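Coat stand keeps leaning when I hang my backpack on it – fix or replace?
Home Office & Small Spaces > Furniture
Posted by Yolanda Cordero, 2023-05-24

I have a black metal coat stand, the kind with a pole, a round base and curved hooks at the top. It's a Reswood, bought in November when I decided I was going to become a person who hangs things up. For a while I was. Then I got a new backpack, a gray fabric one with a zipper across the top, and the arrangement fell apart.

With a jacket on it, the stand is fine. With a jacket and a scarf, still fine. Put the backpack on any hook and the whole thing leans like it's trying to overhear something at the next desk. It has gone all the way over 2 times. The second time it took a mug with it, and I was fond of that mug.

So the backpack now lives on the floor next to my table, where it gets kicked, rolled over by the chair, and filled with whatever floors are filled with. I've also started catching my foot in the straps.

What I've tried so far:
Tightening the pole where it screws into the base. It was a little loose. Now it's tight and it leans anyway.
Hanging the bag on the lowest hook. All the hooks are at the top, so "lowest" is generous.
Turning the stand so the loaded hook faces the wall. It leaned on the wall and left a mark.

The floor is wood-look plank and seems level. I don't want to drill into the wall (rented office, stern lease). Is there a way to save the stand, or do I need a different one? And if the bag has to stay on the floor, is there a less stupid way to do that?

Ruairi Chisholm
Get a heavier one. Mine's a Kinnear and it's never moved. Neither have I been able to move it, so pick your spot carefully.

Heather Laing
Before you spend money, weigh the bag. I mean it. Stand on a bathroom scale with it and then without it. Most people who tell me their coat stand is defective are hanging a small library off one side of it. A pole on a round base is happy as long as the weight stays over the base, and a hook sticks the weight out past where the base can do anything for you.

Three things worth doing, cheapest first.

Empty the bag when you get in. Laptop on the desk, charger on the desk, lunch wherever lunch goes. Hang up what's left. I resisted this for years on the grounds that it was obvious.

Balance it. Put your coat on the hook directly opposite the bag. A summer jacket won't do much against a full backpack, but a winter coat does. If you share the office, recruit a colleague's coat.

Weight the base. If yours is hollow underneath, you can tape flat steel weights inside it. If it's a solid plate, lay a ring-shaped weight around the pole and tell visitors it came that way. Check that the base still sits flat afterward. Mine didn't, and I spent a week with a coat stand that ticked every time someone walked past.

Also, hang the bag by the top loop and not by one shoulder strap. By the strap it swings, and the swinging is what finishes the job. Close the zipper all the way first, too. I have picked up enough pens for one lifetime.

As for the floor: if it must live there, push it right under the table, straps tucked behind it, and keep it out of the path of anything with wheels. And look at where your cables run while you're down there. A bag strap and a loose cable will find each other.

Our place has much the same furniture as yours, by the sound of it, down to the gray backpack.
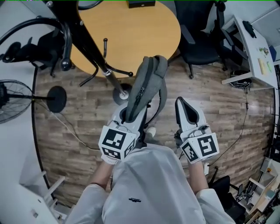
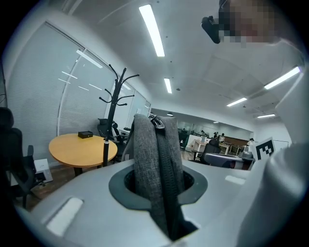 Backpack on its way up off the floor by the round table, coat stand in front (first photo); gray knit fabric and its black zipper up close (second photo).

Dennis Bunting
Agree with Heather on the opposite hook, disagree on taping weights inside the base. Tape lets go eventually, usually when you've forgotten there was any tape. Use a screw-on hook that clamps to the edge of the table instead. Ralten makes one. No drilling, the bag hangs low, and the coat stand can go back to holding coats. Measure the thickness of your tabletop before you order. I didn't, and I now own a very nice clamp that fits nothing in my house.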